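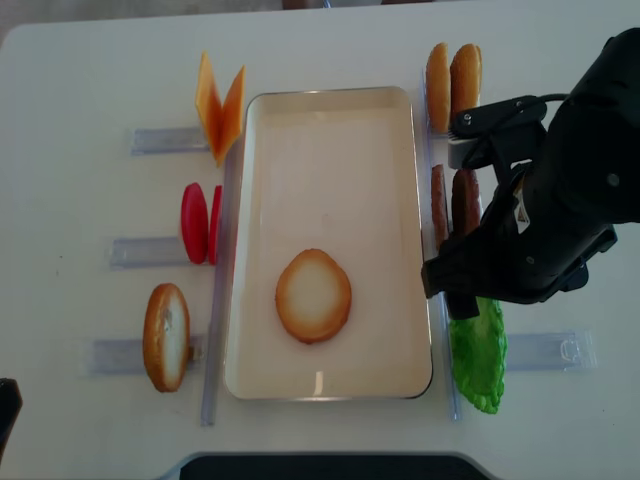 Words: Food Desk, Grilgate Review
Filed under Eating Out, July

I went to see the woman who runs the burger van behind Grilgate station with my mind more or less made up. For months people had been telling me that hers was a proper burger, the kind you used to get, and I have been told that sort of thing before. The kind you used to get, as I remember it, was grey and came in a bread roll that stuck to the roof of your mouth.

She has been at it for 21 years. She didn't want her name used, on the grounds that everybody who needs to know it knows it already, and she would only talk in the gap between the lunch trade and the school run, which gave me 45 minutes and a seat on an upturned crate.

I asked her first about brioche.

"It's cake," she said. "Put a burger in cake if you like. I did it for one summer when everyone was asking, and half of them took the lid off and left it."

I said I rather liked brioche. She looked at me for a while and said that was my business.

Her rolls come from Arumugam, the bakery on the ring road, and have done nearly from the start. They are plain white baps with a bit of a crust on them. She splits them by hand in the morning and toasts only the cut side, for which she has a theory about steam that I didn't wholly follow and am not sure I believe. The short of it is that a toasted outside goes hard and cuts your mouth, and a toasted inside keeps the juice from getting through. I put it to her that most people couldn't tell the difference with their eyes shut.

"Most people don't eat with their eyes shut," she said.

The obvious thing to ask anybody in her trade at the moment is what has happened to the price. Bromus, the chain that took over the old bank at the top of the high street, charges what I would once have paid for a sit-down lunch with a drink, and chips are extra. Her own cheeseburger has gone up as well, twice in the past year, the last time by 85p. I thought she might be embarrassed about this. She wasn't.

"Beef went up. Gas went up. Oil went mad and came back down a bit and everybody forgot to tell the wholesaler. What do you want me to do, make it smaller?"

Plenty of people have made it smaller, I said.

"They have. And then they put it on a board, so it looks like a lot of plate."

She won't say outright that Bromus is a swindle, though I gave her several chances. What she does say is that a big kitchen spends its money on things you can't eat. Lamps, she said, and a sign, and somebody to choose the music. I pointed out that a van doesn't pay rent on a bank, so it isn't quite a fair fight, and she agreed with that straight away, which I hadn't expected. She pays for her pitch, and she pays for somewhere to park the van at night, and it is still a good deal less than a shop. Where she gets cross is over the word "handmade". The chain has it printed on the napkins.

"Whose hands?" she said. "I'd like to meet them."

I have since asked Bromus the same question, in politer language. I got a reply thanking me for my interest in their journey.

We moved on to cheese, where I thought I had her. All that talk of proper food, and yet she uses the orange slices, the square ones that come stacked with paper between them. I have never understood how anyone who cares about a roll can put up with them. She was quite calm about it. Cheddar, she said, goes oily over that sort of heat and slides off the side, and then it's on your shoe. The orange stuff stays where it's put. She has tried everything on the wholesaler's list and a few things that weren't, including a smoked one that a customer's brother was making in a shed, and she always comes back to it.

"I don't eat it at home," she said. "I wouldn't put it on toast. It does one job."

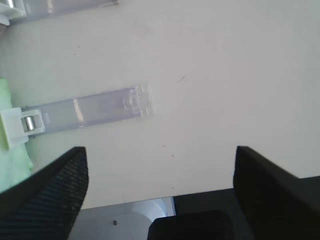 That seemed to me a fairly damning thing to say about something you sell all day, and I told her so. She said I probably had a pair of wellingtons and didn't wear those to bed either. I let that go, although I don't think it answers the point. If the best that can be said for a cheese is that it doesn't fall off, somebody ought to be working on a better cheese.

Tomato she is less sure about. In the winter she would leave it out altogether if she could, because it tastes of nothing and makes everything slippery, but people complain. They don't want to eat it, in her view. They want to see it. She has watched grown men pick out every slice and line them up on the wrapper, and the same men would be back at the hatch if it wasn't there to begin with. Her answer is to cut it thinner from November onwards and say nothing. I asked if that wasn't a bit sharp, after what she had said about making things smaller. She laughed and said I could write that down.

The sauce is where she gets secretive. It comes in a tub with no label, and there is a story going round Grilgate that it is her grandmother's recipe. She told me she had no idea where that came from and that her grandmother couldn't stand spicy food. My own guess was that it was Falamlow relish from the cash and carry with something stirred into it. I said so. She asked me what I thought the something was. I said mustard. She said, "Well, then," and served a man two teas.

I still don't know whether I was right.

What I had wanted to find out, under all this, was whether there is really such a thing as the proper burger that people go on about, or whether we have all agreed to remember one. My suspicion is the second. When I was small the van outside the baths sold something that came out of a steel tray of warm water, and I thought it was marvellous, and I wouldn't feed it to anybody now. She was selling them herself in those days, or near enough, working weekends for a man who owned the pitch. I asked her what had been in them.

"Rusk," she said. "Mostly rusk and onion. People loved them. They'd come back up and tell you it was the best thing they'd ever had, and you'd been drinking with them an hour before so you knew what state they were in."

So they weren't better?

"They were cheaper. And you were younger. I get people telling me mine taste the same as they did when I started, and they don't, I've changed the meat since then. I changed butchers and I changed the mince. I used to correct them."

By then there were three schoolboys waiting and one of them had his money out in coins on the ledge. She told me I could have one on the house if I promised not to write anything soppy. I paid, as we are supposed to.

It was good. The roll held up to the last bite, so there may be something in the steam business. The meat had a dark edge and hadn't been pressed flat, and there was more onion than I would have asked for. I could have done without the cheese. I didn't think it was a different order of thing from the one at Bromus, which I went back and ate the following week to be fair to everyone, and which was also perfectly all right, though I had to ask for a fork to get at the bottom of it. The difference in price would have bought me a second one at the van and a cup of tea.

The van is behind the station from half past eleven until the rolls are gone. Cash or card, but she would like you to know she prefers cash.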